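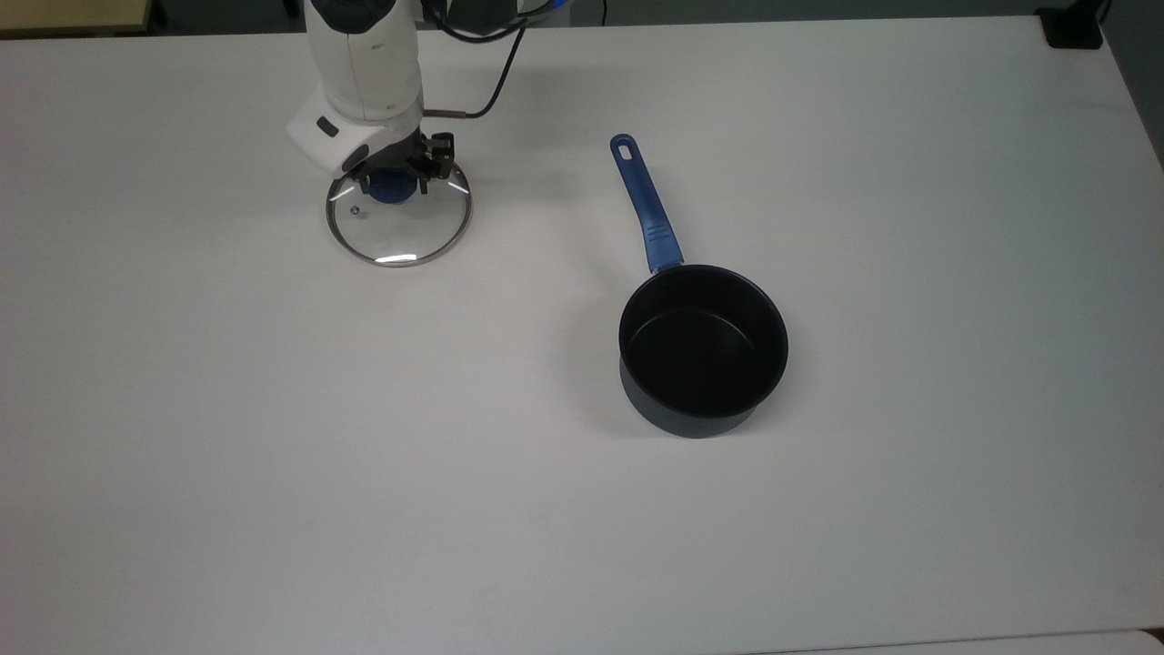 A glass lid with a steam vent and its nonstick saucepan.

Small Saucepan, Big Workhorse: Tips for Nonstick Pans and Glass Lids

If I could keep only one pan in my kitchen in Hetcombe, it would be the little nonstick saucepan with the long handle. Oatmeal, rice for two, hot milk, the last cup of soup... it does the lot! And a glass lid makes it twice as useful, as you can keep an eye on dinner without letting the heat out.

Check the vent

Many glass lids have a tiny metal steam vent set to one side. Starch from rice and pasta loves to dry in there, and then the lid starts to rattle and spit. Poke it through with a wooden toothpick (never a pin, it can chip the glass) and rinse from both sides. I do mine on the first of the month and it takes less time than boiling the kettle.

Lift it tilted

Raise the far edge first so the steam rolls away from your face and wrist. Hold the lid over the pan for a moment, still at a slant, and the drips run back into the pot and not across your counter. I love this one, it saves so much wiping!
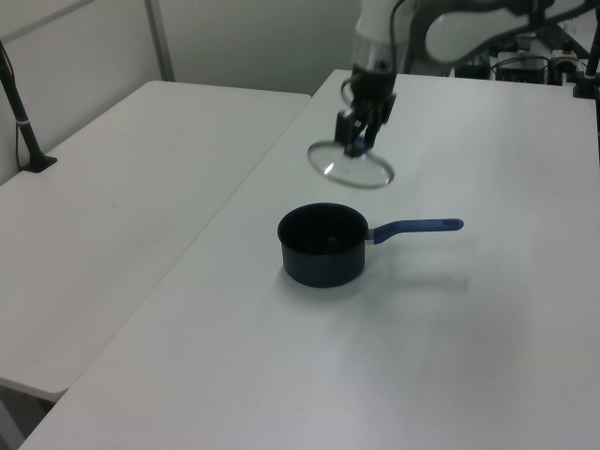
Tighten the handle and the knob

Plastic handles and knobs work loose over time. Most have a single screw, either under the lid or in the end of the handle, and a quarter turn usually fixes the wobble. Stop when it feels snug. Forcing the knob screw puts strain on the glass.

Go easy on the coating

Medium heat is plenty for a small pan. Use wood or silicone spoons, let the pan cool before it goes anywhere near the sink, and wash it with a soft sponge. For a cloudy film inside, simmer water with a splash of white vinegar for a few minutes, then wash as usual.

Cloudy lid?

Make a paste of baking soda and water, spread it over the glass, wait a little and rub in circles. Run an old toothbrush along the steel rim too, where grease hides. Dry it right away with a lint-free towel and it really sparkles.

Storing the pair

Turn the lid upside down on the pan, knob inside, and you get a flat top to stack on. Slip a folded dish towel in first to protect the coating.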